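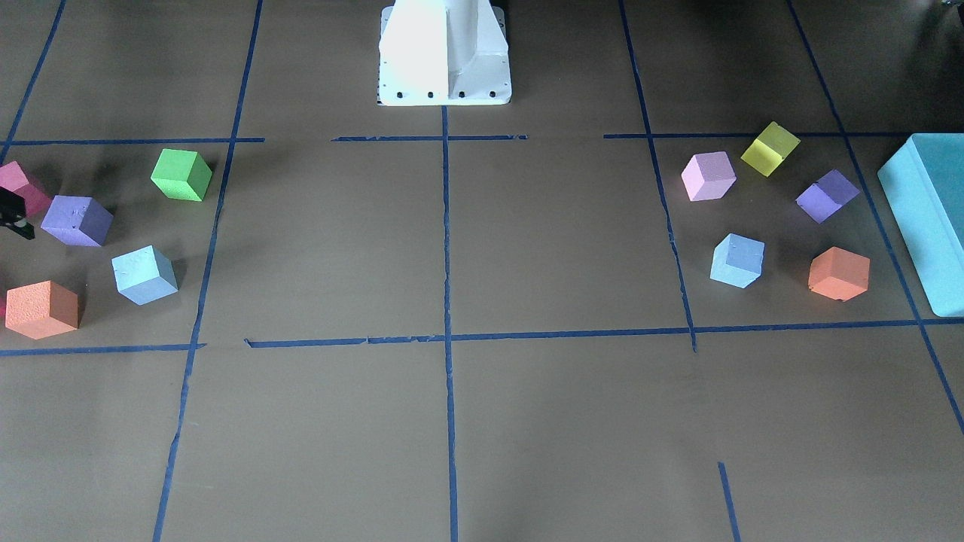

Oltura Blue Masking Tape, 24 mm
Item no. 1025
Sold by Pavlović Workshop Supply, Zokedora

In stock

Add to cart
Add to wish list
Ask about this product

Oltura blue is the masking tape which we recommend to customers who need to divide a table, a bench or a board into fields and want to change the fields later. It is a paper tape with a light adhesive. You can tear it by hand, you can write on it with a pencil or marker, and you can lift it and lay it again a few times during the first minutes if the line did not go where you wanted.

We have two kinds of buyers for this tape. Painters take it for window frames and skirting boards, and for them there is a separate page with advice about paint. The text on this page is for the second kind: people who lay out grids on work surfaces, for sorting, for packing, for teaching, for any work where each thing should have its place.

Why blue
We keep the same tape in cream and in green. On a brown surface the cream is difficult to see under strong light, and the green looks dull in the corners where the light is weaker. Blue is easy to find with the eye on brown, gray and white tables. On a blue cutting mat please take the green.

Specification
Width: 24 mm
Material: creped paper
Color: blue
Adhesive: light tack
Tearing: by hand, across the width
Suitable for: painted board, sealed wood, laminate, glass, metal
Not suitable for: raw cardboard, wallpaper, oiled wood, anything with loose dust
Sold as: single roll or pack of 4

Laying a grid
Wipe the surface and let it dry completely. Crumbs of eraser and fine dust are the most usual reason when the tape comes up at the ends.

Begin with the central line. Fix the end of the tape with your thumb, pull out the whole length that you need, hold it tight a little above the table and only then lower it. If you press it down piece by piece while you go, the line becomes wavy. With a short line this does not matter much, but on a long one you will see it every day.

After the central line put the long lines to the left and right of it, and then the cross lines. If something is bolted to the table, such as a vise or a mounting plate, do not try to go under it. Start the line just in front of the plate and continue from there. You may also put a short cross strip before the plate, so the field has a clear border on this side.

The fields do not have to be equal. Many customers send us a drawing with perfect squares and after one week of work they have made two fields larger. This is normal, and with a paper tape it costs you very little. Lines can also run at an angle if the work asks for it.

Where two strips cross, there is a double thickness. For light parts it is no problem. If you slide trays or flat boxes over the table, cut the upper strip at the crossing and leave a small gap, otherwise the tray will catch on it.

Removing
Pull slowly and low, back over the tape itself, not straight up. On old varnish please test a small piece first. When a strip has been in direct sun for a long time the paper becomes weak and tears - in this case warm it a little with a hair dryer and use a plastic scraper.

Storage
Keep the rolls lying flat, in the bag, away from a heater. A roll that stands on its edge on a dusty shelf collects dust on the side, and then every strip has a dirty border that does not stick.

Questions from customers

Does it leave glue on the table?
On clean sealed surfaces we did not have this in our shop, where the packing table has carried the same lines since November. We cannot promise it for every surface, therefore the advice to test.

Can I use it on the floor?
It will hold for a short time, but people's shoes destroy the edges. For floors we sell a vinyl tape, please see Prornemik floor marking.

Is there a wider one?
At the moment no. You can lay two strips side by side.

Can I have a sample?
Yes. Write to Loukia Bakalis in the sales office and say what your surface is made of. She will send a short piece together with the price list.

Customer review
"I use it for the sorting table in my button and bead shop. My hands are not very steady, so one line went crooked, and I pulled it off and laid it again without trouble. I would like the cardboard core to be stronger, it gets flat in the drawer. The tape itself is good."
Borislav Đorđević

Delivery
Single rolls go by letter post. Packs go by parcel. Orders for collection at our counter in Zokedora are ready the next working day, please bring the order number.

Page updated 25th February

Related products
Oltura masking tape, green
Oltura masking tape, cream
Prornemik floor marking, vinyl
Plastic scraper, flat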